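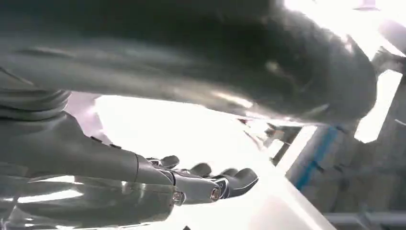
Metal caps at the knuckles, dark tips on the fingers. Photo: Pao-chu Poon

The Hand Was Fine. The Log Wasn't.

I've been building and breaking robot workcells for a good while now, and I want to complain about a word. The word is "recovered." It shows up in fault logs everywhere, usually in green, and I've come to think it's the most dangerous word in the shop (more dangerous than "manual override," and I have stories about that one too).

In July we had a finger crush a cable. Our own cable, the arm's own cable! One of the fingers closed on it during a reset, kept closing until the torque limit tripped, backed off a hair, and closed again. It did that for a while. Then the controller decided life was good and went on with the job. The job that morning was inspection touches on a big flat aluminum plate, the kind with channels and ribs all over it, and the plate came through without a mark. So did the hand. The cable had a flat spot you could feel with a thumbnail.

No one got hurt. I'll say that early so you don't spend the whole piece waiting for it. But Hiu-tung Lau had reached in past the wrist a few minutes before to wipe the plate, and the cell had been showing "recovered" the whole time she was in there. I keep coming back to that.

When we pulled the logs, we found 302 grip faults going back to the last software update. Of those, 200 had been cleared automatically, with no human ever pressing anything. I had looked at that dashboard every single day. It was green every single day. I'd have told you, with a straight face and a coffee in my hand, that this was our best-behaved cell.

How does that happen? Pretty easily. The reset routine comes from Fanov, who wrote our supervisory layer, and it does what we asked for. We complained that the arm stopped too often over nothing, and it did! A fingertip would brush a rib, the current would spike, everything would freeze, and somebody would have to get up and walk over. So we asked for a retry. Then we asked for more retries. By spring the hand was allowed 10 tries before it had to call a person, and a hand that gets 10 tries at squeezing something is going to squeeze it pretty flat.

I signed off on that number. I remember doing it, too, because I was late for lunch.

There's a physical side to this, and I don't want to let it off the hook. The cable hangs loose off the wrist. It has to have some slack or the arm can't turn over, and slack goes where it likes. On our setup it comes up beside the hand and drops across the end of the plate, right by the clamp, then over the front of the table and down toward the floor. If you asked me to draw a good place for a cable to get caught, I'd draw that one.

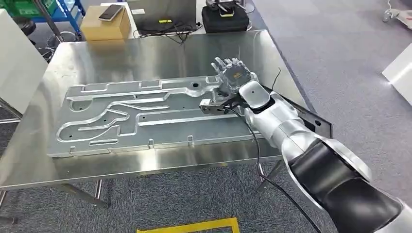 What the yellow tape is for

We have tape on the carpet in front of the table, and I love tape. It's cheap and bright, and you can put it down before breakfast. The trouble is what people think it means. I asked around after the cable business, and I got a different answer from everyone. Chia-hao Siu thought it was where you stand to be safe. Hiu-tung thought it was where you stand to be seen by the people at the desk. I had always figured it was where you don't stand at all while the arm is live. We'd been working next to each other for months with three private versions of the same yellow line.

And that's my real gripe with the self-clearing fault. It does to the log what we did to the tape. It takes a signal everyone is supposed to read the same way and lets each person fill in the blank. To the software, "recovered" meant the current was back under the limit. To me it meant the problem had gone away. To Hiu-tung, with her sleeve next to the wrist, it meant go ahead.

I know the argument on the other side, because I used to make it (loudly, at a Drernley open house, to people who were just trying to eat their sandwiches). If every little spike stops the line, operators get numb. They start clearing faults without looking, and then you've got a person doing exactly what the auto-reset did, only slower and grumpier. That's true! I've been that person. I've slapped a reset button while reading a text message.

But a numb operator is still standing there. They might smell something. They might notice the cable sitting funny. And if they get annoyed enough they'll come and yell at you, and a yelling operator is a wonderful diagnostic tool. Our controller put up with the same fault 200 times and never once raised its voice.

So we changed some things. One retry, then the arm holds still and waits. Any fault involving the fingers turns the whole cell yellow on the dashboard and it stays yellow until a person types what they saw, in words, with their initials. "Recovered" is gone from our screens and now it says "fault cleared by," followed by a name. We rerouted the cable on paper, and the bracket for it is on order from Mok. And everyone who goes near the table has been told one thing about the tape: arm live, nobody inside it. That includes people carrying trays and people who only need a second.

The throughput hit is real. We stop more. In the first stretch after the change we had 153 holds, and I won't pretend I greeted each one with a smile. Plenty were fingertips bumping ribs, same as always. But a handful were the cable wandering back toward the clamp, and under the old rules I'd never have heard a word about those.

If you run a cell like this, go look at how many of your faults got cleared by nobody. Do it before lunch.

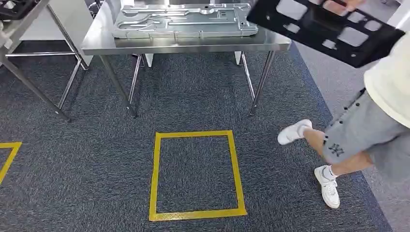 Anselmo Araújo read a draft of this and thinks I've gone too easy on the hardware. A loose cable within reach of the fingers is a design fault, he says, and he'd have shut the cell down until the bracket came, no matter how the log was worded. He also thinks typed notes will turn into "ok" and "same as before" inside a month, because at Dondar they did, and he'd like the hold to need a second person's initials.

He may be right about the notes. I checked ours this afternoon and found two that said "bump." I wrote one of them. On the cable I've got less of a defense, and we're keeping the arm at reduced speed until the bracket's on, which he calls a half measure and I call the thing I could get agreed to by five o'clock. Man-lok Hsieh has the bracket drawings if anyone wants to see the new routing.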